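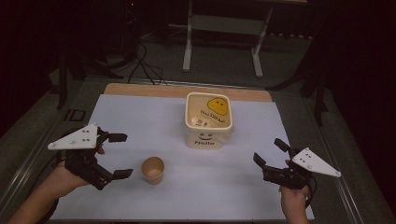 How Paper Is Made

Paper is used every day in homes, schools and offices. Books, envelopes, egg boxes and drinking cups can all be made from it. Most paper begins as wood, and it goes through several stages before it reaches the shop.

From tree to pulp

Wood is made of very thin threads called fibres. A natural glue, known as lignin, holds the fibres together. At the Tarndale Paper Mill, logs are stripped of their bark and cut into small chips. The chips are cooked with water and chemicals until the lignin softens and the fibres come apart. The soft, wet mixture is called pulp.

From pulp to sheet

The pulp is mixed with a great deal more water and spread over a moving mesh. Water drains through the holes and the fibres settle on top, crossing over one another like straw on a barn floor. Heavy rollers squeeze the sheet, and heated rollers dry it. The main machine at Tarndale is 236 metres long and makes 22 rolls of paper each day.

Why do some papers hold water?

Plain paper soaks up water easily – try it with a paper towel. Paper for cups is given a thin lining, often of plastic, so that drinks do not leak through. The lining makes cups harder to recycle, and many recycling centres collect them separately.

Using paper again

Old paper can be mixed with water and turned back into pulp. Ink, staples and sticky tape are taken out first. The fibres become shorter each time, so new fibres are usually added to keep the paper strong.

Words to know

Fibre: a very thin thread.
Lignin: the natural glue in wood.
Pulp: a wet mixture of fibres and water.

Page last reviewed: 25 February 2019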